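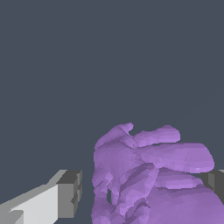
**Brusbridge Allotment Association, minutes, September 16, 2026**

Present: 11 members, which is a quorum if the rule book is read generously. It was.

**Minutes of the last meeting.** Approved after the word "shouting" was changed to "discussion."

**Water.** The Prendeck side has had no pressure at the far tap for 37 days. The Livon side has plenty and says it waters only at dusk. The chair asked that this be recorded without comment.

**Hose length.** A motion to limit hoses to 90 feet was carried. A second motion, to define whether the nozzle counts, took longer than the first and was put off until everyone has measured.

**Seed order.** Ó Ceallaigh has raised its delivery charge again. Members deplored this and voted to order from Ó Ceallaigh.

**Compost.** The left bin is for fresh material and the right bin is for finished. Both signs have been swapped again. The secretary will paint the words directly on the bins and accepts that someone will then move the bins.

**Harvest table.** The class for largest squash stays. The class for "most improved plot" is dropped, as last year's winner took offense.

**Any other business.** The gate code is still the old one. The new one was read out, then read out again with the window closed.

Action: 2 members to look at the Prendeck tap before the end of September and bring a wrench this time.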